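Flendeneck Sweeping Set: read me first

Welcome! Flendeneck is a collection of short recordings of one very ordinary chore, sweeping dry beans off a tabletop and into a dustpan. I love this little job. Beans roll, they bounce off the lip of the pan, they hide behind the brush, and a heap that looked finished always seems to have a straggler or two near it.

What you get

There are 500 recordings in 4 folders, sorted by what was spilled:

kidney (dark red beans)
chickpea
lentil
mixed

Every recording has a short text note with the same name, saying how the spill was laid out and which hand held the pan. The longest recording runs to 30 seconds. In 23 of them the pan gets knocked and the beans go everywhere again. I kept every one, and they're marked "respill" in the notes so you can find them easily (do have a look, they're some of my favourites!).

The table and the tools

We work on a white board laid over a table. Dark beans show up beautifully against it, and so does the fine reddish dust that old kidney beans leave behind. Lentils are trickier, so the lentil folder has a few sessions on bare wood as well. The pan is a shallow one with a flat lip, and the brush has a rectangular wooden back and dense grey bristles. Nothing fancy, and that suits the job.

How a spill is labelled

"Heap" means the beans sit together in a pile. "Scatter" means they are spread out with gaps between them. "Trail" is a line leading to the pan. If a few beans sit beyond the rim when the brush stops, the note says "strays", even when it's a single bean. Dust isn't counted as a stray.

Known gaps

The chickpea folder is thinner than I'd like, and the Movmont sessions from January have notes in an older style. Tambunan is tidying those up now. Pluretti, our rice and sugar set, will live in its own folder, as the sweeping strokes are so different.

Questions, corrections and bean suggestions are all very welcome: write to Darmawan Sumampouw. 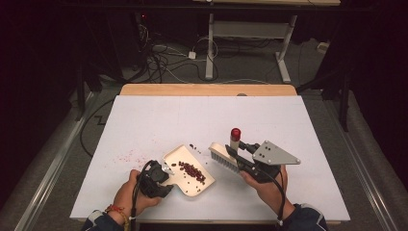
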